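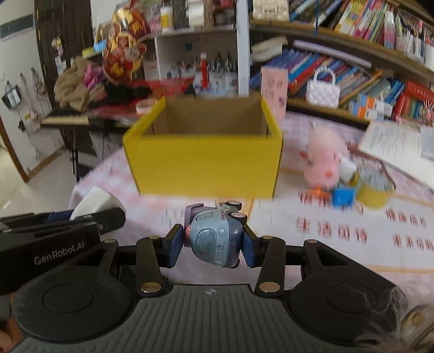 Hand-held gripper with dark blue finger pads, holding a small toy car in front of the yellow box.

Notes on Comparing Three Finger Pads for Hand-Held Grippers

The purpose of this post is to record the results of a pad comparison carried out over the course of April. Readers of the earlier entries will recall that the first round of testing was limited to rigid blocks and was conducted on a bare bench. Several correspondents observed, correctly, that such conditions favor almost any pad. The second round was therefore moved to a furnished room and used ordinary household objects and toys.

Three sets of pads were compared. The first, referred to below as Rurkis, is a firm pad with a flat face. The second, Sarura, is softer and has shallow grooves running across the finger. The third, Bonda, is the softest of the three and has a slightly tacky surface. All three were fitted to parallel two-finger tools operated by hand. No powered arm was used at this stage.

Procedure

The task was the same throughout. The operator picked up an object from the table, carried it to an open cardboard box, and released it inside. A trial was counted as complete if the object entered the box without being dropped, turned by more than a quarter rotation in the grip, or touched by the free hand. The operator was permitted one correction of the grip before lifting.

A total of 3,441 trials were logged. Of these, 1,516 were performed with small wheeled toys, which proved to be the most instructive class of object. The remainder were divided among plastic blocks, soft toys, pens and small cartons.

Small wheeled toys are difficult for a parallel gripper for two reasons. The sides are curved, so the contact area is smaller than it appears when the fingers close. The wheels also turn freely, and a finger that closes on a wheel will often push the toy away along the table. The most dependable approach was to close on the two ends or on the body above the wheels, and to accept that the toy would be carried at an angle. A tilted grasp was not counted against any pad, provided that the angle did not change during the carry.

Results

The Rurkis pads gave the most repeatable release. Objects left the fingers promptly and fell where they were expected to fall. On curved bodies, however, the firm face allowed the toy to roll slowly in the grip, and this accounted for most of the failed trials with that set.

The Sarura pads performed well on wheeled toys when the grooves ran across the direction of slip, and poorly when the toy was approached from the end. It is possible that rotating the pads would reverse this result. That test has not been made.

The Bonda pads held every class of object securely and had the fewest drops. Their weakness was the release. Light objects, in particular small cartons, tended to stay on one finger after the jaws opened, and a slight shake of the wrist was needed. The pads also collected lint from fabric surfaces and had to be wiped after every 200 trials in order to keep their grip.

Observations on the Working Area

A patterned tablecloth was found to be a harder surface than a bare bench. The cloth moves when the fingertips press on it, and an object near a fold may shift just before the jaws close. Operators learned to lower the fingers beside the object and close without touching the cloth. This habit reduced the number of corrections for all three pads.

The height of the box wall also deserves mention. Early in the month, 642 trials were set aside and repeated after it was noticed that operators had begun to rest the tool on the edge of the box before releasing. The practice steadied the hand and hid small differences in grip. The written instructions were amended accordingly.

Current Recommendation

For mixed household objects, the Bonda pads are recommended where drops are costly, and the Rurkis pads where placement matters more than holding strength. The Sarura pads will remain under review until the rotated mounting has been tried.

The next entry will concern the Idahosa wrist mount, with attention to whether its added weight tires the operator during long sessions. Readers who have used that mount with soft pads are invited to send their settings, together with the finger opening used and the type of surface on which the work was done.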